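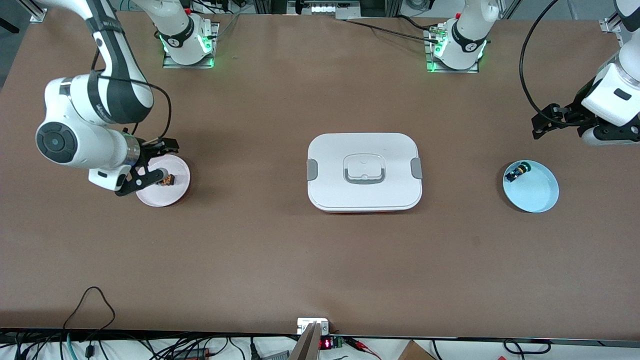 Photo: Clem Whitcombe

We use cookies to remember your list settings. Accept / Manage choices

Prallon Packed Lunch List
Subject: Re: boxes with clips, and do plates matter?
From: Clem Whitcombe
Date: March 20, 2025

Hello Shabani, hello all,

I was going to send two lines and go to bed, but you've hit on my favourite subject so I'm afraid you're getting the lot. I'll put your message in here so that people on the digest can follow.

Shabani Odera wrote:
> Hello everyone, I've been reading the list since before Christmas
> but this is my first go at posting.
>
> I pack lunch for three of us every day and I'm fed up with my tubs.
> They're the push-down sort and the lids have all gone a bit
> banana-shaped. Last week I had lentils in the bottom of my work bag,
> in the pocket with my bus pass, and I've decided that's the end of
> it. So I want to buy proper boxes with clips. Question one is how
> many clips? The shop near me has them with two and with four and the
> four-clip ones cost more. Is it worth it?
>
> Question two. My sister says I ought to set everything out on plates
> before any of it goes in the box, and that I'd waste less. That
> sounds to me like more washing up. Does anybody really do this?
>
> Question three, sorry. White or see-through? I like the white ones
> but I worry about curry.
>
> I've got 40 pounds to spend all in and I'd like them to last a few
> years. Thank you for any help. I did look in the archive but
> searching "clips" gave me 621 messages and I gave up.
>
> Shabani

621! I think a fair few of those will be the great bag clip argument of a couple of summers back, which you can safely skip. (If you're ever snowed in, start with the one headed "elastic bands are perfectly good".)

Right, clips. I've had both sorts and I'd go for two every time, as long as they're on the short sides. The white box at the top of this message is the kind I mean: rounded corners, one grey clip at each end, and a grey handle set down into the middle of the lid. You do one end up with each thumb and it's shut. With four clips I always do three and then the phone goes, or the cat's sick, and the fourth is the one that leaks. My old four-clip Liao lost a clip in its first winter and after that I had to hold it shut with a hair bobble. It went on like that for longer than I'd care to say.

The handle matters more than I'd have guessed, too. If it stands up proud of the lid you can't stack anything on top, and in our fridge everything has to have something on top of it. A sunk one lets you put a yoghurt or another box straight on. Do check you can get your fingers into it, though! I bought one at the market with a handle so shallow I could only pick it up with my nails, and that one lives in the shed now with bulb labels in it.

What really does the work is the seal, so look at that before you count anything. Turn the lid over in the shop. You want a rubbery ring that you could pull out with the handle of a teaspoon if you had to, because it will need to come out. Gunk gets in behind it. I do mine on a Sunday night with an old toothbrush, and then I leave the ring and the lid apart on the rack until morning. Put them back together damp and by Wednesday it smells like a swimming bag.

And test it before it goes anywhere near your bus pass. Fill it halfway with water, clip it, hold it upside down over the sink and give it a good shake. Then lay it on its side on a sheet of kitchen roll for 20 minutes while you do something else. If the paper's dry, you can trust it with lentils. I'd still carry it flat if you can.

Now, plates. I'm with your sister, sorry! I was dead against it for years, for just the reason you give, and then I spent a fortnight in May at my aunt's and she does it as a matter of course, one plate and one bowl out on the table with the box in between them. I came home and carried on. Plate on the left for the dry things, bowl on the right for anything that might roll about or drip, box in the middle with its lid on until I'm ready. A pink plate and a blue bowl do very well for this, and if there are children helping then the colours are half the battle, as you can say "that goes on the pink" and they'll know where you mean. Mine argue about everything else but they've never argued about that.

The washing up really isn't much. It's one plate and one bowl, and if all you've had on the plate is bread and a biscuit you can wipe it and use it for your breakfast toast. What I've gained is that I can see the lunch before it's in the box. I used to just keep going until the box was full, so there'd be four tomatoes and half a cucumber coming home every night looking sorry for themselves. Now I look at the plate and think, well, I wouldn't eat all that sitting here, so why would I eat it on a bench by the ring road?

Get a plate with not much of a lip if you can, so that things slide off it. And a shallow bowl is handier than a deep one. You can see what's in it, it tips into the box without a great landslide, and it doesn't mind sitting under the tap for a minute. I've a deep one as well, but that's for eggs.

One thing I'd say is keep the lid ON until the end. I used to leave the box open while I was chopping and I've found all sorts in there: onion skin, a stamp, the little plastic tag from the bread. Lid on, sort everything out, lid off, pack, lid on again. It takes me less time than the kettle these days.

Heavy things go in first and up against the short ends. Anything crushable goes on top, and I tuck a folded bit of greaseproof down the side to stop it sliding. Small wet things like olives or a bit of dressing want their own little pot. I use the Plelari screw-top ones, which come in a tub of mixed sizes, and the only bother is that the smallest is so small it goes through the gap in the cutlery basket. I've been down on my knees with a torch more than once.

White or see-through. Hmm. I like the white as well, it looks clean and cheerful in the fridge, and you don't have to look at yesterday's pasta every time you want the milk. But you're right about curry. Turmeric will go into white plastic and it won't come out again in a hurry. I've tried bicarb paste, lemon, and leaving it on the sunny windowsill, and the windowsill was the best of the three, but that was after days and it still came out the colour of weak custard. What I do now is keep one box that's already gone yellow and that's the curry box for ever. Tomato sauce isn't nearly so bad if you rinse it as soon as you're in the door, in cold water first and then hot.

The other way round it is a square of greaseproof in the bottom, pushed well into the corners. It's no use for anything soupy but for a dry sort of curry with rice it's fine.

See-through is better if you freeze things, I'll give it that. With white you have to label. I use masking tape and a pencil, as felt tip goes furry in the freezer and then you're having "chi" for your tea, which in our house has been chicken and chilli and on one bad night chickpeas.

For 40 pounds I'd get three good boxes with two clips each, the same size so the lids all swap about, and put what's left towards a set of small pots. Don't let them sell you a nest of seven. You'll use two of the seven and the other five will fall on your head whenever you open the cupboard. If you can find the Clusinus shop on a Saturday they'll let you open things and try the clips, and they sell the seals on their own, which I wish more places did. I've bought three spare ones and put them in the drawer with the candles.

If the clips feel very stiff on a new box, don't force them with a knife (ask me about my thumb). Run the lid under the hot tap and do them up a few times while it's warm. They ease off. On the other hand if a clip flaps about loose when it's brand new in the shop, put it back on the shelf, it's not going to get any tighter.

Oh, and bags. You want one with a flat bottom that's a finger or two wider than the box. If the box has to go in on its end then it doesn't much matter how good your seal is. I carried mine on its end for a whole term before it struck me why my sandwiches were always down in one corner.

Does anyone else have a view on dishwashers? Mine go on the top shelf with the clips left open, and the lids flat. My neighbour does hers on the bottom and says they're fine, but I've seen her lids.

Shabani, do write again when you've bought them, I'd love to know which you went for. And let your sister know she's got one vote on the plates, at least. If you get stuck on what to put in them, there's a list of 100 fillings somewhere in the files section. Ignore the sardine and banana.

All the best,
Clem

Prallon Packed Lunch List | Contact the list owner | © 2025 Prallon | Back to top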